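How to Cover and Grid a Work Table with Kraft Paper and Painter's Tape

By Honeylyn Abella
Updated Oct 28, 2025

A paper cover with a taped grid turns a plain table into a surface where you can say exactly where things go. We use ours for sorting small parts and for practice sessions where the same few objects have to go back to the same spots. Setup takes 23 minutes once you have the materials, and a cover lasts us several weeks.

What you need

Brown kraft paper on a roll, wider than the table if you can get it
Blue painter's tape
A tape measure and a long straightedge
A pencil
Scissors or a utility knife
A damp cloth and a dry one

Masking tape works too, but the tan color is hard to see on brown paper. Skip duct tape, which tears the paper when you move a line.

Step 1: Clear and wipe the table

Take everything off and wipe the top with the damp cloth, then the dry one. Crumbs and staples will show through the paper as bumps. Let the table dry fully before you cover it.

Step 2: Lay the paper

Unroll the paper along the long side of the table and leave 2 inches hanging over each end. Kraft paper wants to curl back up, so lay it with the curl facing down. Pull it snug, fold the extra under the edge, and tape it to the underside every 10 inches.

If one width doesn't cover the table, overlap a second sheet and tape the seam flat. Try to put the seam where a grid line will go.

Step 3: Mark the grid

Decide how big the boxes should be before you touch the tape. Large rectangles are easier to work with than small squares, especially for round objects that may drift a little when you set them down. Measure from the same table edge each time and make a small pencil mark at both ends of every line. Kirsty Lindsay, who set up our first table, measured from both edges and ended up with one row that got narrower toward the back.

Step 4: Tape the lines

Start with the lines that run from front to back. Stick down one end, pull the tape straight to the far mark, and lower it in one motion. Rub it flat with the side of your hand. Then add the crosswise lines over the top. If a strip goes down crooked, lift it slowly at a low angle and use a fresh piece.

Step 5: Set out the objects

Tennis balls are good to start with. They are easy to see against the brown paper, and they will roll if the table isn't level. Put one down and let go. If it wanders, shim the low leg before you do anything else.

Leave space between the balls so each can be picked up without bumping the other. The can they came in can stand farther back on the table.

Keeping it in shape

Replace any tape that starts to lift at the ends. Small tears in the paper can be patched from above with a short piece of clear tape. When the surface gets soft or wrinkled, strip the whole cover and start again. Keep a note of your line measurements on the wall or inside a drawer so the next grid matches the last one.

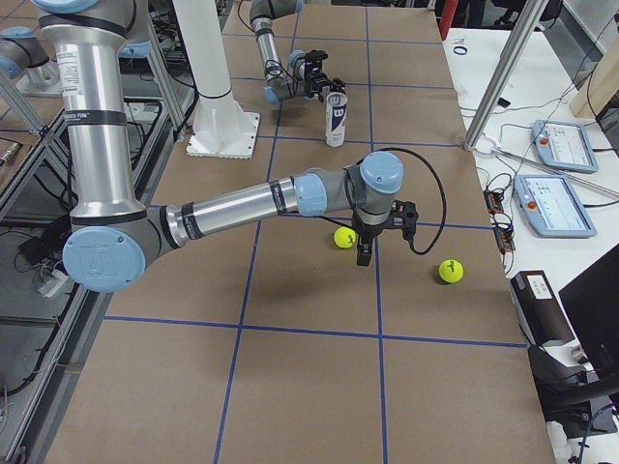
Tennis balls and their can on a papered table with blue tape lines.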